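Getting Soccer Kit Clean (and Keeping It That Way)

I have been washing soccer uniforms for more years than I care to add up. First mine, back when I was a slow left back with opinions, then two kids' worth, and for a stretch I was the person who took home the whole bag of team jerseys after games because I made the mistake of saying I had a big washer. So this page is everything I do now, including a few things I did wrong for a long time. It started as an email I kept sending to new parents at Skullville and it got too long for an email.

I'm going to go in the order the mess arrives at my house, which is cleats first.

Muddy cleats

Let the mud dry. I know, you want it gone, and so did I, and I used to stand at the kitchen sink at 9 at night rinsing half the field down the drain. Then we had the plumber out. Now the cleats go on newspaper in the garage overnight and in the morning I bang them together outside, soles facing, and most of it just drops off. What's left between the studs comes out with an old butter knife or a wooden chopstick. I like the chopstick better, it doesn't scratch.

After that it's an old toothbrush, a bowl of lukewarm water and a squirt of dish soap. Scrub the uppers, wipe with a damp rag, done. Take the laces out and throw them in with the socks. Take the insoles out too! I skipped that for years and wondered why the car smelled the way it did.

To dry them, stuff them with newspaper and change the paper after an hour or so, when it has soaked up the worst. Then leave them alone somewhere with air moving. Don't put them on the radiator or in front of the heater. The glue that holds the sole on doesn't like it, and I have a pair of size 8s in the trash to prove it. They opened up at the toe like a mouth, the night before a tournament, and no store was open.

If they're real leather, a little conditioner a few times a season keeps them from going stiff. Synthetic ones don't need anything.

Grass stains

Everybody has a recipe for these. Mine is boring. Turn the shorts so the stain is facing you, wet it with cold water, rub in liquid laundry detergent with your fingers and leave it for at least half an hour. If it's a bad one (goalkeepers, you know who you are) I mix one part white vinegar with two parts water, dab that on first, let it sit, rinse it out, and then do the detergent. Always rinse the vinegar before anything else goes on, and never let it anywhere near bleach. That one is a safety thing and I mean it.

Then wash as usual and look at the stain BEFORE the dryer. If you can still see green, go around again. Once it's been through the dryer you have pretty much agreed to keep it.

Mud on fabric is like mud on cleats, let it dry and brush off what you can. Rubbing it while it's wet pushes it in deeper. Blood is cold water and soap, as soon as you can, never hot. Red clay is its own thing and I've only ever gotten it mostly out. We play one away field every season that has it behind both goals, and after that game I soak everything overnight in a bucket with an oxygen-type cleaner, the powder kind, and lower my expectations.

Jerseys and the numbers on them

Inside out, zippers closed on anything that has zippers, cold water, gentle cycle. The numbers and names are usually heat pressed onto the fabric, and what kills them is heat and rubbing. I wash jerseys with other jerseys and keep the jeans and towels out of it.

Skip the fabric softener completely. I was a softener person, I loved the smell, and it took me ages to work out that it was the reason the shirts had stopped breathing. It leaves a coating on that stretchy polyester and then the sweat can't get through it and the old smell can't get out. If you've got shirts that already have that problem, soak them in a basin of cool water with a cup of white vinegar for half an hour, rinse, then wash. It can take a couple of rounds.

Don't iron over the numbers. If a shirt is really crumpled, hang it in the bathroom while somebody takes a long shower. I once ironed straight across a 4 and it came up with the iron, and my daughter played the rest of the spring with a sort of ghost on her back.

Drying is on a rack or a hanger, out of strong sun. The red ones fade fastest. Our old Lerodetti warmup jackets started out a nice deep red and by the end of their second summer on my clothesline they were salmon. 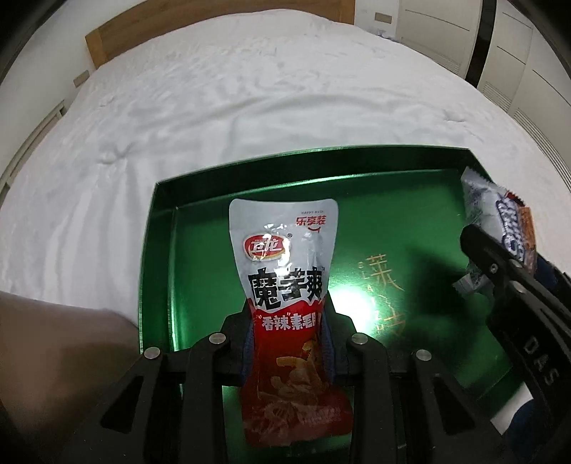
White duvet and a shiny green box lid, upstairs.

Socks, which are never in pairs

Turn them right side out before they go in the hamper. Make the kids do it, standing there, before they get a snack. Those little black rubber crumbs from turf fields live in the toes of socks and in the seams of shorts, and if they get into the washer they get into everything. I shake everything out over the driveway, and then I still find them in the lint trap.

For white socks that have gone gray I fill a bucket with the warmest water the label allows, add a scoop of oxygen cleaner, push the socks under and walk away for a few hours. I used to use chlorine bleach. It turned the stretchy parts yellow and the elastic gave up soon after, so I quit.

To keep pairs together, use a safety pin through both cuffs or a mesh bag for each kid. We do mesh bags. One has a knot in the drawstring and one doesn't, and that's our whole system.

Shin guards

Oh boy. These are the worst thing in the bag, and they're easy to deal with once you get in the habit. If the sleeves come off, wash them with the socks. The hard part gets wiped inside and out with soapy water, then a second rag with plain water, then air. If the padding is glued on, sprinkle it with baking soda, leave it overnight and knock it off outside in the morning. I do ours every second game, more in the heat.

Please don't put them in the dryer. Please don't put them in the dishwasher either, which a very nice dad told me he does on the top rack. Maybe his are built different. Mine came out shaped like potato chips.

Goalkeeper gloves

These confused me for the longest time because the palms are so delicate and they cost so much. Put them on your hands, run lukewarm water, use a drop of baby shampoo (or glove wash if you bought some) and rub the palms together gently like you're washing your hands. Rinse until the water runs clear. Press the water out, starting at the fingers and going down toward the wrist, and don't wring them. Then hang them by the wrist strap in the shade.

Latex foam palms like to be a tiny bit damp, and if they dry out all the way they crack. And store them with the palms apart. If the palms are pressed together while they dry they stick, and when you pull them apart you leave some of the palm behind. Ask me how I know! Our good Gunawan pair lasted one month.

The bag itself

Empty it completely, and I mean turn it upside down. You will find orange peel. Vacuum the inside with the skinny attachment, wipe it down with warm soapy water, and prop it open somewhere dry until the next day. For smell I keep an old sock filled with baking soda and tied in a knot at the bottom of the bag, and I swap it out when I remember, roughly every 8 weeks.

A cheap plastic tub in the trunk is the best thing I've bought in this whole department. Cleats go in the tub, the tub comes in the garage, and the carpet in the car stays a carpet. I also keep in there a roll of trash bags, an old towel for each kid, a spare pair of laces and the chopstick.

Putting it away for the winter

Our season is over by December and that's when I do one big wash. Everything gets cleaned before it gets stored, even what looks clean, or the sweat you can't see will be yellow by spring. Make sure it's all dry right through. I leave things out on the rack an extra day past when I think they're ready. Fold the jerseys with the number on the inside and a sheet of tissue or plain paper over it so the print doesn't stick to itself. Balls get let down a little (not flat) and kept somewhere that doesn't freeze.

Check the sizes now, too, while you're handling it all. Whatever is too small goes to the swap table in our club room, and what's too worn out for that gets cut up into rags, and those rags clean next year's cleats.

I'll add a bit on pop-up goals and nets when I've worked out how to get the mildew off ours. So far I've tried vinegar and sunshine and it's a bit better on one side.

Related tips

How to pump up a ball without bending the needle
Getting sunscreen out of a white collar
Folding the Clundeo sideline tent so it goes back in its bag
Orange slices for a crowd, the night before
Water bottles that smell like a pond
Sewing a captain's armband from an old T-shirt
Getting gum off bleachers (and off shorts)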